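찾으시는 내용을 입력하세요 검색 통합검색 도움말 내 대회

Rornevent 리그 운영 프로그램 사용 설명서
4장. 시즌 설정과 대진표 만들기

이 장은 동호인 소프트볼 리그의 운영 담당자가 새 시즌을 등록하고, 팀을 조에 배정하고, 대진표를 공개하기까지의 순서를 설명합니다. 프로그램 설치와 관리자 계정 만들기는 2장을, 구장 등록은 3장을 먼저 보십시오. 구장이 하나도 등록되어 있지 않으면 4.3의 일정 생성 단추가 회색으로 표시되며 눌리지 않습니다.

4.1 새 시즌 등록

1. 첫 화면 왼쪽 메뉴에서 [시즌]을 누른 다음 [새 시즌]을 누릅니다.
2. 시즌 이름을 입력합니다. 한글, 영문, 숫자를 쓸 수 있고 최대 43자입니다. 빗금(/)과 따옴표는 쓸 수 없습니다.
3. 종목에서 [소프트볼 - 슬로피치] 또는 [소프트볼 - 패스트피치]를 고릅니다. 종목에 따라 기본 이닝 수와 콜드게임 규정이 다르게 채워집니다.
4. 시작일과 종료일을 정합니다. 종료일에는 우천 예비일까지 포함하십시오.
5. 경기 방식을 고릅니다. 방식은 [단일 리그], [조별 리그 후 결선], [토너먼트], [연전제] 네 가지입니다.
6. [저장]을 누릅니다. 시즌이 '준비 중' 상태로 목록에 나타납니다.

참고: '준비 중' 상태의 시즌은 관리자에게만 보입니다. 팀 대표 계정으로 로그인하면 목록에 나오지 않습니다.

주의: 종목과 경기 방식은 첫 경기 기록이 입력된 뒤에는 바꿀 수 없습니다. 잘못 고른 채로 기록을 넣었다면 시즌을 복사해서 새로 만들고, 7장의 '기록 옮기기'를 따르십시오.

4.2 팀과 선수 명단 넣기

팀은 한 팀씩 직접 입력하거나 파일로 한꺼번에 불러올 수 있습니다.

직접 입력하는 경우

1. 시즌 목록에서 해당 시즌을 누르고 [팀] 탭을 엽니다.
2. [팀 추가]를 누르고 팀 이름, 약칭, 대표자 연락처를 넣습니다. 약칭은 전광판과 모바일 대진표에 쓰이며 한글 네 자까지입니다.
3. 유니폼 색을 홈과 원정으로 나누어 지정합니다. 상하의 색이 다르면 상의 색을 기준으로 합니다.
4. [선수] 단추를 눌러 등번호와 이름을 입력합니다. 등번호가 겹치면 저장할 때 해당 줄이 붉게 표시됩니다.

파일로 불러오는 경우

1. [팀] 탭 오른쪽 위의 [양식 받기]를 눌러 빈 양식을 내려받습니다.
2. 첫 줄의 항목 이름은 그대로 두고 둘째 줄부터 채웁니다. 한 파일에 선수를 1000명까지 넣을 수 있습니다. 그보다 많으면 파일을 나누십시오.
3. [파일 불러오기]를 누르고 작성한 파일을 고릅니다.
4. 미리보기 화면에서 팀별 인원을 확인한 다음 [반영]을 누릅니다.

참고: 등번호 칸을 숫자 형식으로 두면 '07'이 '7'로 바뀝니다. 앞자리 0을 살리려면 셀 형식을 텍스트로 바꾼 뒤 입력하십시오.

참고: 한 선수가 두 팀에 올라 있으면 '중복 등록' 안내가 나옵니다. 리그 규정에서 임대 선수를 허용하면 [예외 허용]에 표시하고 계속할 수 있습니다. 이 표시는 선수마다 따로 해야 합니다.

주의: [반영]을 누르면 같은 이름의 팀에 있던 기존 명단이 새 파일의 내용으로 바뀝니다. 시즌 중에 일부 선수만 더할 때는 직접 입력을 쓰십시오.

4.3 조 편성과 일정 만들기

1. [대진] 탭을 엽니다. 경기 방식이 [조별 리그 후 결선]이면 조 편성 화면이 먼저 나옵니다.
2. 조의 수를 입력하고 [조 만들기]를 누릅니다.
3. 왼쪽의 팀 이름을 끌어 조 칸에 놓습니다. [무작위 배정]을 누르면 남은 팀이 빈자리에 들어갑니다. 시드를 준 팀은 무작위 배정 전에 먼저 놓아야 합니다.
4. [다음]을 누르고 사용할 구장과 시간대를 고릅니다.
5. 경기당 배정 시간을 분 단위로 넣습니다. 기본값은 98분이며 경기 사이 정비 시간이 포함되어 있습니다.
6. 팀별로 피해야 할 날짜가 있으면 [제외일]에 등록합니다.
7. [일정 생성]을 누릅니다.

일정이 만들어지는 동안에는 창을 닫지 마십시오. 제외일이 많으면 시간이 더 걸립니다. 조건을 모두 맞출 수 없을 때는 '배정하지 못한 경기' 목록이 화면 아래에 따로 나옵니다. 이 목록의 경기는 구장 칸으로 직접 끌어다 놓거나, 시간대를 늘린 뒤 다시 생성합니다.

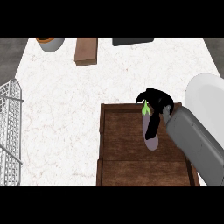 Erkosum, 2019년 1월 27일

이번 판부터 연전제 설정이 이 장에 들어갔습니다. 이전 판에서는 부록에 있던 내용이며, 메뉴 위치도 [고급]에서 [대진] 탭 안으로 옮겨졌습니다.

4.4 연전제(결승 시리즈) 설정

연전제는 두 팀이 정해진 횟수를 먼저 이길 때까지 여러 경기를 치르는 방식입니다. 시즌 전체에 쓸 수도 있고 결승에만 따로 붙일 수도 있습니다.

1. [대진] 탭에서 결승 칸을 누르고 [연전제로 바꾸기]를 고릅니다.
2. 최대 경기 수를 3, 5, 7 가운데에서 고릅니다. 필요한 승수는 자동으로 계산됩니다.
3. 홈 팀 순서를 정합니다. [번갈아], [상위 시드 우선], [직접 지정]이 있습니다.
4. 시간 제한을 쓰려면 [경기 시간 제한]에 표시하고 분을 입력합니다.
5. 제한 시간이 끝났을 때의 처리를 고릅니다. [진행 중인 이닝까지], [타석 종료까지], [즉시 종료] 가운데 하나입니다.
6. 무승부 처리를 고릅니다. [재경기]를 고르면 최대 경기 수와 별도로 한 경기가 더 생깁니다.
7. [저장]을 누릅니다.

참고: [즉시 종료]를 고르면 끝내지 못한 이닝의 득점은 최종 점수에서 빠지지만 개인 기록에는 남습니다. 개인 기록에서도 빼려면 [기록 설정]에서 '미완료 이닝 제외'를 켜십시오.

참고: 한 팀이 필요한 승수를 채우면 남은 경기는 '취소'로 표시되고 구장 예약은 그대로 남습니다. 예약을 풀려면 [구장] 탭에서 해당 시간을 눌러 [비우기]를 고르십시오.

주의: 시리즈가 시작된 뒤 최대 경기 수를 줄이면 이미 입력한 뒤쪽 경기의 기록이 숨겨집니다. 원래 값으로 되돌리면 다시 나타납니다.

4.5 순위 계산 기준

승률이 같은 팀이 있을 때 어떤 순서로 순위를 가릴지 정합니다. 기본 순서는 다음과 같습니다.

1. 승자승
2. 동률 팀 간 득실차
3. 전체 득실차
4. 전체 실점이 적은 팀
5. 추첨

순서를 바꾸려면 [순위 기준] 화면에서 항목 왼쪽의 손잡이를 잡고 위아래로 옮깁니다. 쓰지 않는 항목은 표시를 지웁니다. 추첨은 지울 수 없으며 항상 맨 아래에 있습니다.

참고: 득실차에는 한 경기 상한을 둘 수 있습니다. 상한을 7로 하면 15 대 2로 끝난 경기도 득실차는 7로 계산됩니다.

참고: 몰수 경기의 점수는 패스트피치 7 대 0, 슬로피치 10 대 0이 기본값입니다. 리그 규정이 다르면 [규정] 탭에서 고치십시오.

4.6 대진표 공개

1. [대진] 탭에서 [미리보기]를 눌러 날짜, 구장, 홈과 원정을 확인합니다.
2. 오른쪽 위의 [공개]를 누릅니다.
3. 알림을 받을 대상을 고릅니다. [팀 대표], [선수 전체], [심판과 기록원]을 함께 고를 수 있습니다.
4. 알림 문구를 확인하고 [보내기]를 누릅니다. 문구를 비워 두면 기본 문구가 나갑니다.

공개한 뒤 경기 하나를 옮기면 그 경기에 관련된 팀에만 변경 알림이 갑니다. 여러 경기를 한꺼번에 옮길 때는 먼저 [알림 잠시 멈춤]을 켜고, 수정이 끝나면 끄십시오. 멈춘 동안의 변경 사항은 한 통으로 묶여 나갑니다.

주의: [공개 취소]를 누르면 팀 대표 화면에서 대진표가 사라지지만 이미 받은 알림과 내려받은 인쇄본은 없어지지 않습니다.

4.7 우천 순연

1. [오늘 경기] 화면에서 순연할 구장을 고릅니다.
2. [순연]을 누르고 사유를 선택합니다.
3. 예비일이 등록되어 있으면 가능한 시간이 차례로 나옵니다. 하나를 고르거나 [나중에 정하기]를 누릅니다.
4. 이미 시작한 경기는 [서스펜디드]와 [노게임] 가운데에서 고릅니다. 서스펜디드로 두면 이닝, 아웃 수, 주자, 타순이 저장됩니다.

참고: 서스펜디드 경기를 다시 시작할 때는 원래 출전 명단이 그대로 나옵니다. 당일 오지 않은 선수는 교체로 처리하십시오. 명단에서 지우면 앞서 입력한 타석 기록의 주인이 '미지정'으로 바뀝니다.

4.8 자주 나오는 안내 문구

'구장 시간이 부족합니다'
고른 시간대보다 경기가 많습니다. 4.3의 4번으로 돌아가 구장이나 시간대를 더하십시오.

'홈 팀이 비어 있습니다'
연전제에서 홈 팀 순서를 [직접 지정]으로 두고 일부 경기를 채우지 않았습니다.

'오류 497'
다른 관리자가 같은 대진표를 수정하고 있습니다. 상대가 저장하거나 창을 닫은 뒤 다시 여십시오. 창이 비정상으로 닫힌 경우에는 [관리] - [편집 잠금]에서 잠금을 풀 수 있습니다.

'공개할 경기가 없습니다'
모든 경기가 '배정하지 못한 경기' 목록에 남아 있습니다.

전광판 연결 장치 Kusteo를 쓰는 구장에서는 대진표를 공개한 다음 장치를 한 번 껐다 켜야 팀 약칭이 새로 표시됩니다. 연결 방법은 5장에 있습니다.

문의: Rornevent 사용자 지원 | 설명서 작성 Ásgeirsdóttir | © Rornevent. 무단 전재를 금합니다. | 맨 위로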